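Ticket: Arm stops above plate during table-clearing demo
Project: Brusari open day, dining room station
Opened by: Florian Sutter
Component: Vevel arm controller, gripper, cell config
Priority: High until the visit, then Normal
Status: Resolved, one follow-up open

Summary

During rehearsal for the February open day, the arm halts on the approach to the plate and raises a protective stop. The gripper is already open and pointing down when it happens. The same routine ran clean in the Bokard lab before the move. Visitors from the Cáceres office are due at 10, so a workaround is acceptable if a fix is not ready.

Steps to reproduce

Load the table-clearing routine.
Home the arm, confirm gripper open.
Start from step one at normal demo speed.
Wait for the approach to the plate.

Expected: gripper closes on the rim, plate is lifted and moved to the side.
Observed: arm decelerates, holds position, controller reports an external force limit on the wrist. No contact with the plate in any of the stops I watched.

Log, first session

Restarted controller and reloaded the routine. Same stop.

Ran the routine with the plate removed. Same stop, same pose. Plate contact ruled out.

Checked payload setting. The config had the gripper mass from the previous tool, not the current one. Corrected and saved. The stop now comes later in the approach but still comes. Payload was part of the problem.

Checked the table height in the cell config. It matched the lab table. Measured the dining table and found it 19 mm higher. Entered the new value and re-taught the approach point.

Ran 10 cycles at reduced speed. 2 stops, both on the wrist. Went over the cabling next. 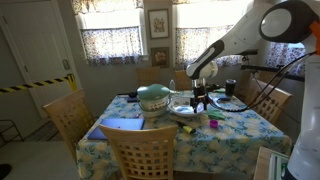 Arm at the plate, dining room station. Cable loops on the wrist side.

The cables run from the body of the robot across to the wrist and sag over the right side of the table. In the lab they were tied along the upper arm with a shorter free length. They were routed again after transport and the free length came out longer. My reading is that the hanging weight changes with the pose and the wrist sensor sees it as an outside force. With the wrong payload on top of that, the margin was gone before the gripper reached the plate.

The cables did not touch the tablecloth during any stop I watched. I would still not leave them at this length with a cup and a tumbler on that side.

Log, second session

Shortened the free length and added one tie near the wrist. Moved the arm by hand through the full range with drives off to confirm nothing pulls tight at the far end of the table. One pose, reaching to the back corner, was tight. Gave back a little slack and retied.

Zeroed the wrist sensor with the arm in the approach pose. The old procedure zeroes it in the home pose, which hides the cable load.

Ran the routine at reduced speed, no stops. Returned to demo speed and ran to 100 cycles with the plate reset by hand between runs. No stops.

Force limit was left at its original value throughout. Please do not raise it to get past this fault. People will be standing close to the table during the visit.

Notes for whoever runs the station

The routine only handles the plate. The pot stays where it is and is not a pick target, lid or no lid. If a visitor asks to see it lifted, the answer is no — the grasp has not been tested and the thin fingers are not rated for it.

If the wrist stop comes back, look at the ties first, then the payload value, then the table height. Do not re-teach the approach point between groups.

Visitors stay on the window side of the chairs until the arm is homed. Chairs stay pushed in while it is moving.

Resolution

Root cause: cable load on the wrist after re-routing, combined with an old payload value. Table height was a separate error found on the way and is also fixed.

Config saved under the open day profile. The lab profile is unchanged and still correct for the lab table.

Follow-up, open: add sensor zeroing in the approach pose to the Vevel setup checklist, and record the free cable length before the arm is packed for transport. Assigned to Florian Sutter.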